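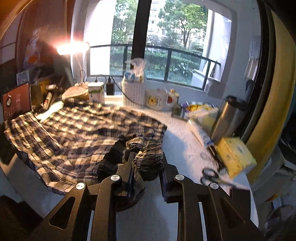

Re: [Nirka-list] Pivot stripes and repeat length in the Griredum book

Date: 2022-01-03
To: Nirka-list
In reply to: Pivot stripes and repeat length in the Griredum book

An earlier poster wrote:

> I am entering color sequences from the Griredum pattern book (the 1902
> printing) into Nirka and the repeats come out too long. The book gives
> a half sett for each check, with the first and last stripe underlined.
> When I expand the half sett, the cloth view shows both end stripes
> twice as wide as they look on the printed plate.
>
> Is this a fault in the book or in the import? Also, should the warp and
> weft sequences be entered separately? The book gives only one line per
> check.

The book is consistent. The difference is in how the two sources treat the pivots.

In the Griredum notation an underlined stripe is a pivot, and its number is the full count of ends in the finished cloth. The sequence runs from the first pivot to the second, then back again without repeating the second, and stops one stripe short of the first. The first pivot then opens the next repeat.

The import filter in Nirka assumes the other convention, where the pivot is written at half count and mirrored on itself. Given a full-count line it duplicates both pivots. Your repeat will be too long by the sum of the two underlined numbers. If the excess is any other amount, look for a misread digit before changing settings. 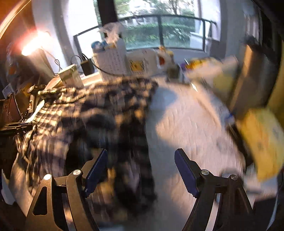

Correcting the import

Open the import panel before loading the file and set "Pivot count" to Full. The setting is stored per file, so files already loaded keep the old value and must be loaded again. Editing the end stripes by hand gives the right picture on screen, but the exported warping plan still carries the half-count flag and will be wrong at the mill.

Check the repeat total after import. Most of the large checks in the book come to 192 ends. On a straight draw over 4 shafts the total has to divide evenly by the number of shafts, or the twill line breaks where one repeat meets the next. A total that does not divide is a good sign that a line was misread. One that does divide proves very little.

Watch the numeral 5 in the smaller plates. The type is worn and in the scans it is easily taken for a 3 or a 6. The Piltov scans are sharper than the Ouali ones, but they crop the inner margin and lose the underlining on left-hand pages. I read the counts from Piltov and the pivots from Ouali.

Nirka-list, Vol. 4, No. 5

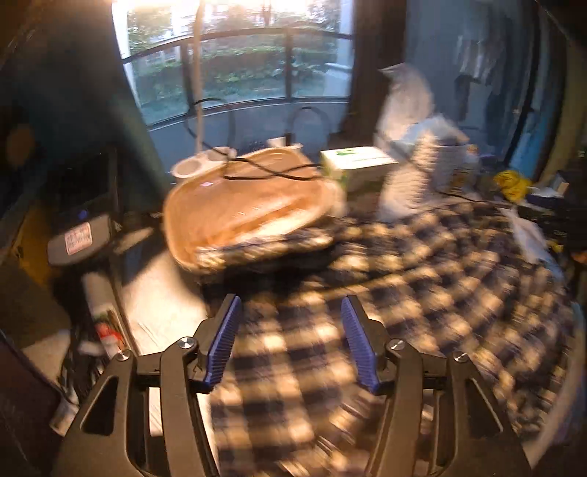
page 192

Warp and weft

One line per check means the same sequence is used both ways. Enter it once and link the weft to the warp. Do not paste it into both fields. Unlinked fields drift apart as soon as one is edited, and the comparison tool will not flag it.

Equal counts give a square check only if ends and picks per inch are equal after finishing. A cloth woven square on the loom may not stay square, as the weft usually draws in more than the warp. The book assumes finished cloth and says so in the preface - a page missing from several of the scans in circulation.

For checking color order I prefer woven cloth to the screen. Large checks in close dark shades, such as navy-black next to brown with a cream-yellow to separate them, are hard to judge at low zoom. In made-up garments, read from a main panel. Folded and stitched sections are often cut in another direction, and their stripes should not be counted along with the body.

Two open points, if anyone has a cleaner copy of the book:

1. The plate for the third large check has a pivot underlined at one end only. I have treated it as a non-reversing sett, which agrees with the plate as far as I can read it.

2. The errata slip refers to a "March correction" to the color key. None of the scans I have includes it. A transcription of that page would settle the two browns.

Please reply on the list and quote the plate number as well as the page, as the pagination differs between scans.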